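Right arm stops dead partway through folding cloths, left one carries on regardless

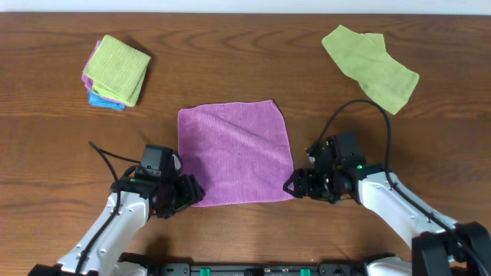
The details

Posted by Fesley in Robot arms and grippers

Two arms, one table, one job: fold microfibre cloths and put them on the pile. Green ones, mostly fine. On a pink one the right arm froze with its jaws shut on the hem while the left kept pulling, like a couple disagreeing over a duvet. Nothing broke, but I'd rather it hadn't been up to the cloth to decide.

The log says "follower timeout" at step 268 and nothing else of use. It has happened 3 times in August, always on the right. A restart clears it. The lights on the gripper stay green throughout, which I find a bit smug of them. Is it the motor, the cable or my code?

3 replies

Skaltska
Cable. Look at how much of it loops up off the right gripper. Every time the wrist turns, that arc tugs on the plug, and those plugs hold on by optimism. Power off, reseat both ends, then clip the cable to the forearm with enough slack for a full turn. I went through six gripper motors before I tried this — all six were fine.

The bigger worry is the left arm carrying on. If either side misses its reply, both should stop and let go. Put that in before you run it again, and keep your fingers out of the jaws until you have.

Levisari
mine did this, turned it off and on, fine now

Wada
Agree with Skaltska about stopping both arms. Not so sure about the cable. Swap the left and right leads at the controller and see whether the fault moves across. If it stays on the right, check the motor temperature after twenty minutes of folding. Green only means it has power.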